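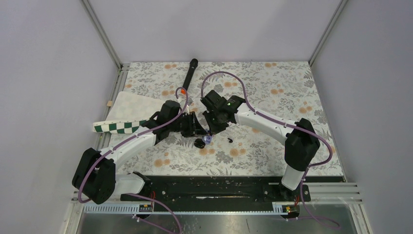

13/09/2025

Saturday, so the workshop was mine till lunch, and I finally got round to thinking about the table covering. I do like this one — grey leafy sprigs and ferny bits, peach-orange blossoms in twos all over it — but Lenuța Furtună reckons it's too busy and wants something plain from Stanau. I say it's cheerful against those pale grey panels! We agreed to leave it till the end of the month and then argue again.

Wiped the top down with the Grallix stuff, one capful in a bucket of warm water. No smears that I could find, and the orange didn't come off on the cloth (I was a bit worried). Rang Rivadeneyra about a spare length and they'll do 62 a roll, delivery in around 16 days. Bit steep, but the last lot went up in July as well.

Still to do: measure the front edge again, my two numbers are 7 mm apart. Return Lenuța's good scissors.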